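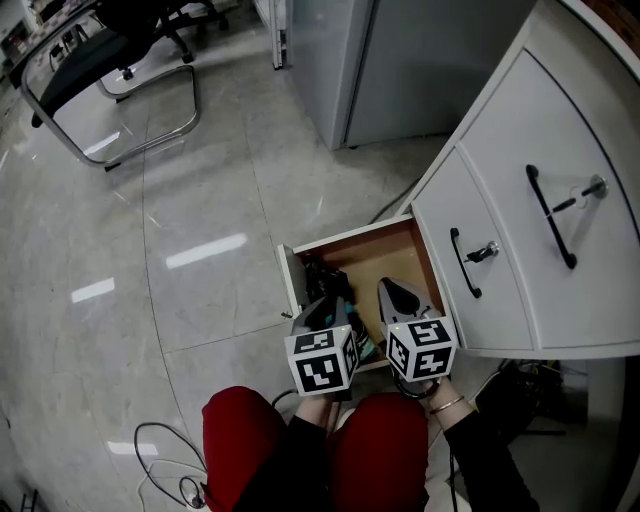 Home | News | Workshops | Back Issues | Contact

The Pause Before the Answer

Print this page | E-mail this page

I spent most of last week listening to recorded phone calls, which sounds dull and mostly was, until I got to the one where a caller talked a help desk clerk at Zeditz into resetting a password. It was a test call (we run them for clients every September and then I take far too long to write them up). The caller was my colleague Kazimiera Nowicki, and she barely lied at all! She asked an easy question, got an answer, and then just stopped talking. Four seconds of nothing. The clerk couldn't stand it and offered her the next step himself.

I've started noticing this everywhere. My dentist's office does it, and so does the guy who sells me tires. Silence feels like a bill you have to pay, and most of us pay it with information.

So try something for me this month. When a caller goes quiet on you, count to five in your head, take a sip of coffee, and then say, "Is there anything else?" You don't have to fill the gap. If they want a reset, they still go through the callback number in the staff directory, same as everybody.

Kazimiera is running her phone session again for the Naren and Irnar offices, and there are 100 seats. Bring a headset if you have one you like, the loaners pinch.

Last updated: 2020-01-19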